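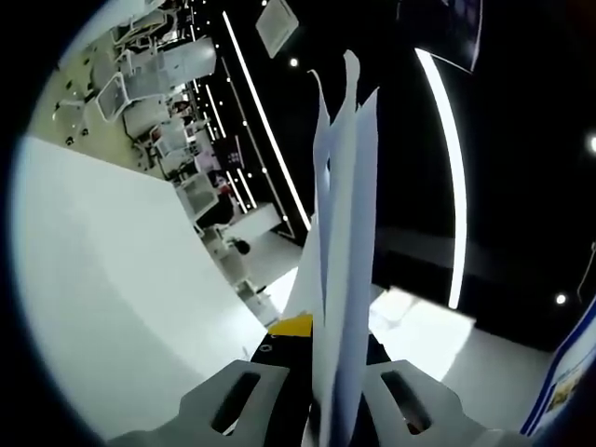 Bindery notebook, September, Tuesday

Paper room at start of day: 54 percent humidity on the wall meter, windows closed, heating still off. The small meter in the drawer under the guillotine shows a little less, as always. I write down the wall one.

Work on the table this week: the Varghese ledgers (rebinding), the trial block for the Skevstead hymn book, and the old question of the paste.

Grain direction, Poltosar stock

The new delivery of Poltosar text paper came with the label on the side of the wrapper and no arrow for the grain. The old deliveries had an arrow. I did the tests myself before cutting anything.

First the bending test. I took a sheet, rolled it loosely over without making a fold, and pressed with the flat of the hand. Then the same in the other direction. With the Poltosar the difference is smaller than I am used to, and after three sheets I did not trust my hand any more.

Second the wet test. A square from the corner, marked in pencil with the long side of the parent sheet, laid on water in the developing tray. It curled at once and very clearly. The axis of the curl is the grain, so the grain runs parallel to the long side of the parent sheet. For the hymn book this means that if we fold the sheet in half one time only, the grain goes across the page, wrong for us. Folded two times it goes right again, head to tail.

Third, the fingernail test along two edges. One edge stayed nearly straight and the other became wavy like a lasagna. It agrees with the wet test.

I wrote GRAIN LONG on all wrappers with the thick marker. Please do not open a new one without writing the same on the loose half that remains. Last spring we mixed two halves and I found it only when the endpapers pulled.

Weight: one cut sheet is too light for our balance, so I weighed a stack and divided. It gives 74 grams per square meter. This is lighter than I expected from the feel, the paper is rather bulky. For the hymn book it is good, the singers will hold it in one hand.

Thickness of the block

The hymn book will have 502 pages, without the endpapers. I folded a trial block with blank Poltosar and pressed it between boards overnight from Monday. Out of the press it was a nice solid brick. Three hours later it had grown again at the spine, visibly, and the first and last sections lifted.

Possible causes as I see them:

The folds were made with the bone folder only in one pass. I should go twice, second time with more pressure and with a slip of waste paper between, or the fold becomes shiny.

Thread too thick. I used the 18/3 linen which was on the table. With so many sections each thread adds its own thickness in the fold. The thinner one is in the cabinet, second drawer, there is one full reel and one almost finished.

Pressing time too short. The old binder who taught me left such blocks for a week. I have not a week, but I can give it two nights more.

I changed the thread and the folding and kept the pressing as it was. If I change all three together I will learn nothing. Second block is sewn up to the middle. It is too early to say, but in the hand it feels tighter.

Note for the sewing: five stations are enough, plus the two kettle stitches. I tried with six and I could not see any gain, only more time.

Varghese ledgers

Received in two boxes. The smaller ledger was easy and is already in the press with its new spine lining. The large one has 685 leaves, numbered by hand in brown ink, and I collated it yesterday afternoon from front to back. All leaves are present. One number is written twice and then corrected by the clerk, so it looks like a mistake of ours but it is not. I put a slip of paper there so that we do not get nervous a second time.

Condition: the sewing is broken in the first third, the rest holds. Leather on the spine is red powder, it goes on the fingers and then on everything. Wash hands before touching the text leaves - I had to stop two times for this yesterday. Covers are original and can be used again. The corner at the lower front is soft, I want to feed it with paste and shape it between two small boards.

The client asks if the marbled paper inside can be kept. I think yes at the front. At the back it is stuck down with something that does not react to water. I tried a very small place near the joint with a damp swab, ten minutes under plastic, no movement. Perhaps it is an animal glue mixed with something else, perhaps a modern glue from a former repair. I will try with warm methyl cellulose before I give an answer to the client. No spatula work there until then, please.

Paste

Wheat starch, cooked yesterday, one part to five of water, sieved twice. It was good in the morning and lumpy in the afternoon. My suspicion is the bowl, which stood next to the window and had a skin on it that somebody stirred in. It could have been me.

Today I made the same again and put a circle of wet paper directly on the surface. At four o'clock still smooth. I will make it always like this now.

For the mull on the hymn book I would like a mixture of paste and PVA, half and half. It grabs slower than pure PVA and I have time to correct. Test strips are hanging on the line with pencil letters, A is pure paste, B is half and half, C is pure PVA. Leave them until Friday and then pull them by hand. Write which letter tears the paper and which letter lets go clean.

Climatier

The Climatier humidifier box is back from service. They changed the seal of the lid and I feel the difference when closing it. I put in two test leaves from our own scrap with a hard old fold. After one hour the fold opened without force. Before the service it needed the whole afternoon.

Two remarks. The water tank shows full when it is half full, as before, so look from the side with the lamp. And the felt must be dried after each use, it smelled already of cellar when I took it from the bag. I washed it with plain water and hung it over the radiator pipe.

I would not yet put the Varghese leaves inside. The brown ink should be tested first with a drop, on a number in the corner where a small accident is not so sad. If it does not bleed, then four leaves at a time, between blotters, and somebody stays in the room.

Guillotine

Blade was sharpened but it still leaves a small tooth on the last sheets at the bottom of the pile. I turned the cutting stick by one side and it is better. The stick has now only one fresh side left, we need a new one before the hymn book is trimmed. Waste board goes under the pile every time, also for thin piles.

Open for tomorrow

Finish sewing of block two, then press, and measure the spine when it comes out and again three hours later at the same place (I marked it with pencil on the board).

Ink test on the large ledger.

Ask Skevstead if the hymn book must lie open flat on the organ. If yes, I would make a hollow back and not a tight one, and the price changes a little.

Order: cutting stick, blotters, one reel of the thin linen thread.

Humidity at closing: one point lower than in the morning.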